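Sallero Field Recovery Handbook
Section 6: Setting Up the Spar Torpedo Replica for Public Display
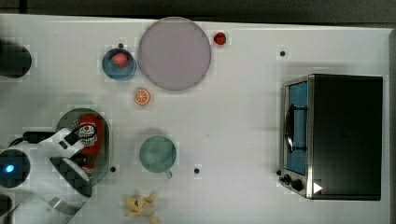

Fig. 6. A plate, a bowl with a strawberry in it, and an orange slice on a white table.

This section covers the inert spar torpedo replica supplied with the Sallero launch kit. It contains no explosive of any kind. Visitors will ask anyway, usually while leaning on it.

Before you start

You will need the spar in its two sections, the copper-finish casing, the iron collar, the heel bracket, the hoisting line and a second person. Ainhoa Tejada, who wrote the first version of this section, asked for a second person who listens. We have kept the requirement and dropped the adjective, as units were having trouble meeting it.

Allow 39 minutes. The old handbook said 25, a figure set at the Toledo workshop, indoors, on a level floor, with the bracket already bolted on.

6.1 Fitting the spar

1. Chock the launch on its trailer and set the trailer brake.
2. Bolt the heel bracket to the foredeck plate. Finger-tight for now.
3. Join the spar sections. The brass sleeve slides toward the bow. If it slides toward the stern, you are holding the spar backward.
4. Lower the heel of the spar into the bracket and drop in the long pin.
5. Tighten the bracket bolts.

Note: The long pin and the short pin look alike until you have used the wrong one. The long pin has a ring.

CAUTION: Keep everyone clear of the bow while the spar is being swung. It reaches farther than you think, and it reaches the Ellilel unit's tent every year.

6.2 Mounting the casing

1. Rest the forward end of the spar on the trestle.
2. Slide the iron collar on, flange first.
3. Offer up the casing and line up the two white marks.
4. Fit the short pin, then the split ring.
5. Hang the red INERT tag where the public can read it.

Do not paint the casing black to make it look more serious. Crescencio Vidal did this at Trurkedlow in February and spent most of a Sunday explaining himself to the harbor police.

6.3 Raising and lowering

1. Run the hoisting line from the spar eye through the stem block and back to the cleat.
2. Raise the spar until it clears the rail, then make fast.
3. To show the attack position, ease the line out slowly — slowly — until the casing hangs below the painted waterline.
4. Raise it again before answering questions.

CAUTION: The hoisting line is rated for this spar and casing only. It is not rated for children, flags or the unit banner.

6.4 The firing lanyard

The lanyard is connected to nothing. Pull it if the talk calls for it, and have someone beat the drum. Agree on the signal beforehand. A drum that sounds before the lanyard is pulled gets a better laugh than the talk deserves.

6.5 Stowing

Reverse the steps above. Wipe salt off the collar, oil both pins and put them back in the marked bag. Replacement pins come from the Toledo workshop in boxes of 2,000, and the workshop will not split a box.

For bow repairs and trailer lights, see Section 7.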